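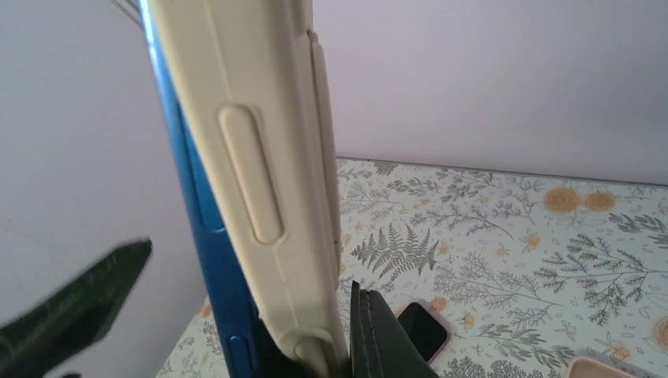 The Long Side

A phone case has five faces that matter, and most of the engineering goes into one of them. The back carries the color and the logo. The top and bottom are mostly openings. The long side that carries the buttons has to stretch when the case goes on, recover afterward, pass a thumb press through to a small metal key, and stand up to being the part of the phone that people hold.

For this feature we bought 137 cases over a winter, from market stalls in Elville, from phone shops and from the usual online sellers, and looked at that side only. Prices, finishes and drop claims were set aside. The bulk of the cases were soft silicone or soft plastic. The remainder were hard shells, most with a flexible insert at the buttons.

Button covers

There are two ways to deal with a side button. The maker can cut a hole and let the finger reach the key directly, or mold a cover over it. Holes give the better click and let in lint. Covers keep the edge closed, and their quality varies more than any other feature we looked at.

A molded cover is a raised pad, usually a long pill or a rounded rectangle, with a thinner band of material around it. The band does the work. If it is as thick as the wall, the whole side flexes with the press and the button feels dead. If it is too thin it creases, and the crease eventually turns into a tear at one end of the pad. On the good cases the thin band runs the full way around. On the cheap ones it often runs along the two long sides only, and the ends stay stiff. Press such a cover near the end and the key underneath may not register.

The inside face matters as much. A small post should meet the center of the key. On 7 cases in our batch the post had been left off, so that the flat inner wall met the key wherever it happened to bulge. The Wodurel soft case, which we had expected to place mid-table, had the most careful posts of the group: short, flat-ended and slightly narrower than the key. Its outer pads are low and hard to find by touch, a fair complaint against it.
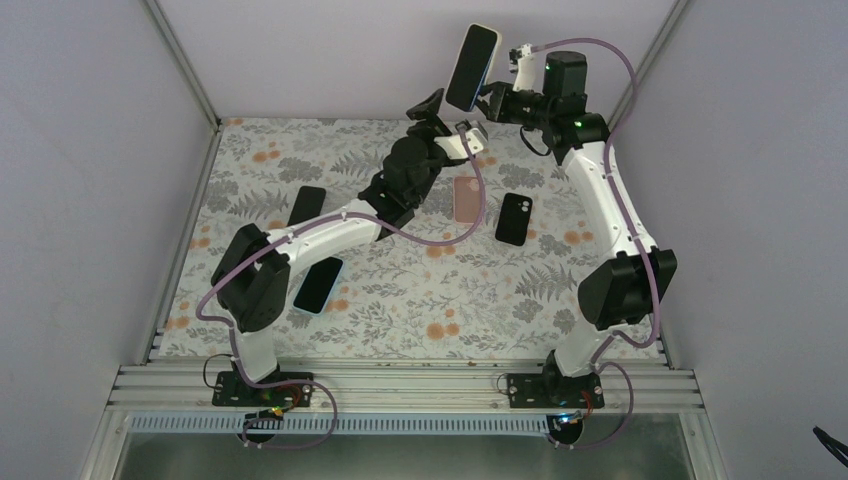

A phone with a black screen and a light blue case edge, held above the mat. The print is gray ferns and leafy sprigs, with orange and peach flower heads.

Cutouts

Some phones have a control that can't be covered sensibly, such as a sliding switch. The case then needs a cutout, and its depth becomes the issue. A silicone wall thick enough to protect a corner will put a small switch at the bottom of a well. Fingernails reach it. Fingertips often do not. Beveling the edge of the opening solves most of the problem and costs the maker nothing but attention at the mold stage.

A cutout next to a button cover leaves a short bridge of material between the two, and that bridge is the first place to check on a used case. On soft cases it stretches lengthwise each time the case is peeled off. Whitening is the early sign in plastic. Silicone gives less warning and simply splits. Anyone who removes a case weekly to clean it should start the peel at a bottom corner, on the side opposite the cutout.

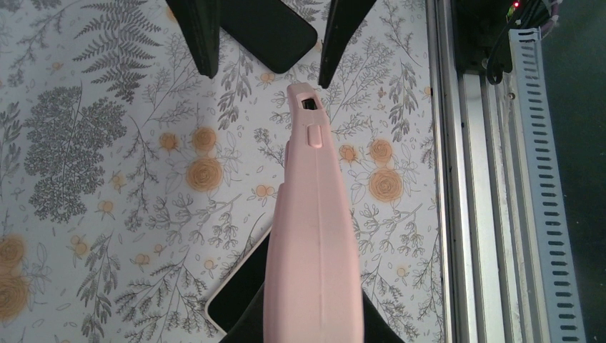
Surface is the other variable. Matte silicone has a high grip against skin and an equally high grip against pocket lining. Several makers apply a thin top coat to reduce drag. The coat wears through first along the long edges, where the palm rubs, and leaves a shinier track. Pale colors hide the track well and show dye transfer badly; dark denim will mark a cream or pink edge within a few weeks. Soap and lukewarm water remove some of it. Alcohol wipes remove some more and take a little of the top coat along.

Parting lines deserve a mention. Every molded case has one somewhere, where the halves of the tool met. A line along the middle of the side wall is the simplest to manufacture and the easiest to feel. Moving it to an inside corner makes the tool more complicated. Run a fingernail across the wall in the shop: if the nail catches, the flash was not trimmed, and it will collect dirt.

The front lip

At the front edge the wall turns inward to form a lip over the border of the screen. Two dimensions count here: how far it rises above the glass and how far it reaches across it. Height keeps the glass off the table when the phone is put face down. Reach keeps the phone in the case. A tall lip with little reach looks protective on the shelf and lets go when the wall is squeezed.

The Nyberg shell gets this right by stiffening the lip and leaving the lower wall soft. It goes on with some effort. The Drirside version, sold for the same phones at a lower price, uses a single grade of silicone throughout, and its lip had rolled outward on both of our samples by the end of the second month. The rest of that case is sound. Its corner radius is generous and the charging port opening accepts a thick plug without complaint. 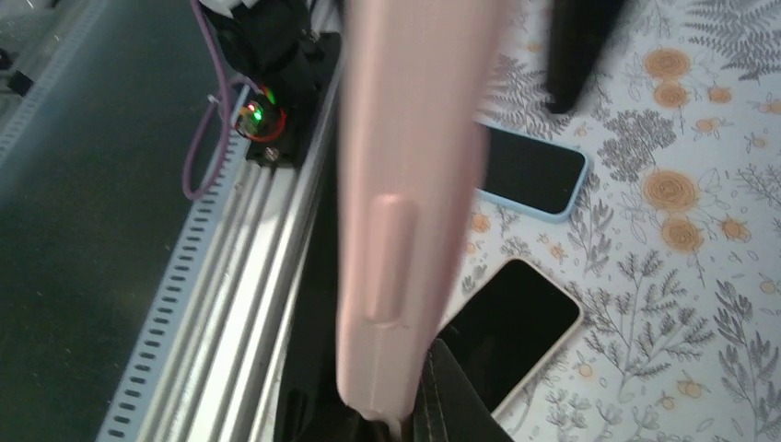 Matte pale pink, with a raised, rounded pad partway down. At left, an aluminum rail and its slotted cable channel.

Fit

A soft case is molded slightly undersize so that it holds by tension. The long sides lose that tension first, being the longest unsupported span. Lay the phone flat and push the middle of the wall outward with a thumb. A new case returns at once. A tired one stays a little open, and dust gets in along the gap and abrades the frame of the phone from inside the case.

Cases meant for a neighboring model are a frequent source of trouble. They may go on without a struggle and still place the button posts a small distance from the keys. Check the power key and both ends of the volume control before throwing out the packaging. Then check them again with the phone in the left hand, where the load on the wall is different.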